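Hand Gripper Pair: Care and Repair FAQ

Questions we receive most often from people who fold clothes with the two-hand set. Please read before you write to the Osteck service desk.

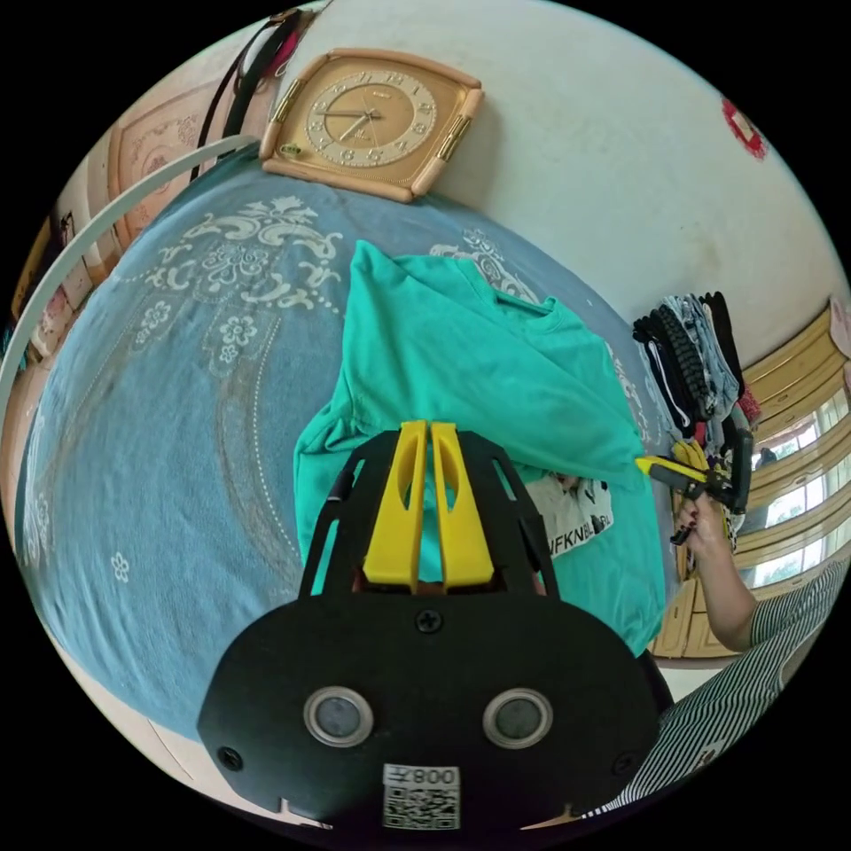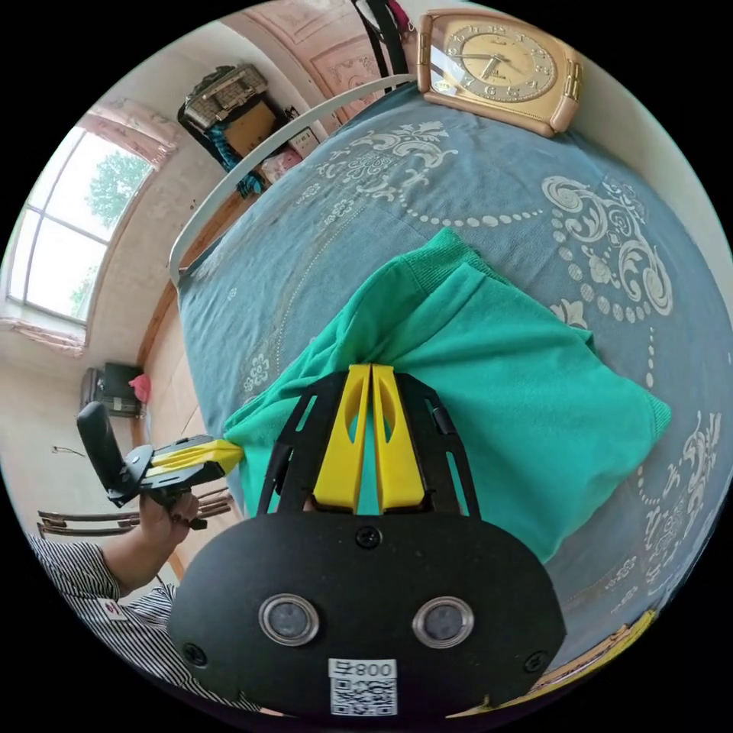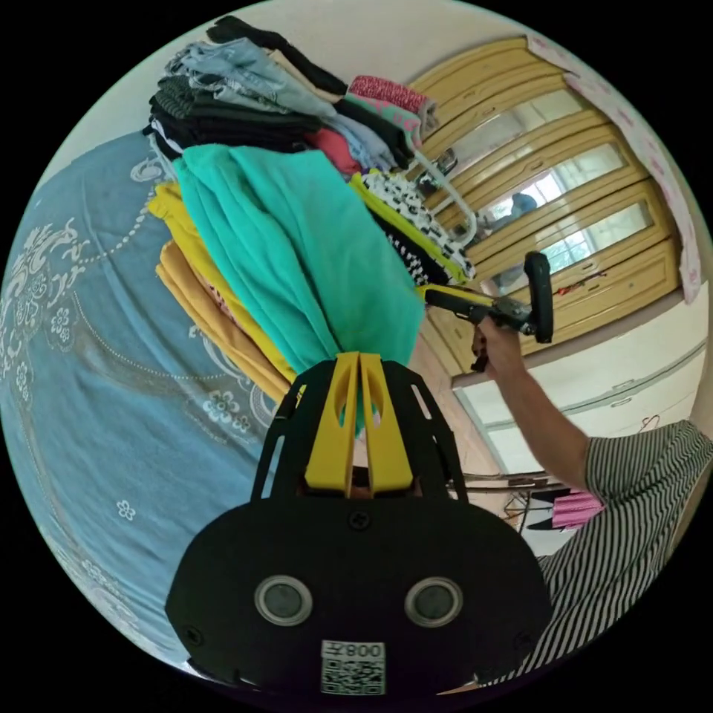
Yellow fingers, black open mount, label on the housing: the parts named in the answers below.

Wisemcombe, September

How often must I clean the fingers?
After every 400 folds, or at the end of the day if this comes first. Use a soft cloth with a little water. Do not use alcohol on the yellow parts, they become brittle.

My fingers do not close parallel. Is the set broken?
Usually not. Lint collects in the slots of the fingers, especially from knitwear. Remove it with a dry brush, then open and close the gripper 8 times slowly. If the gap stays, order the finger kit from Rathjen. Always change both fingers of one gripper together.

Which screws may I tighten myself?
Only the screws on the outside of the housing. Turn by hand until you feel resistance, and stop there. The mount is closed at our workshop and opening it ends the warranty.

Can I swap the left and the right unit?
No. Each unit is calibrated for its own side. Please compare the label with your Fallovska setup sheet before you start. If the label is dirty or torn, we send a new one free of charge.

How do I clean the two round lenses?
Blow the dust away first, then wipe with a lens cloth from the center to the outside. Never use your sleeve.

How long does a repair take?
We answer in 24 hours. A repair takes 2 weeks with shipping. Send both units, also when only one has the fault.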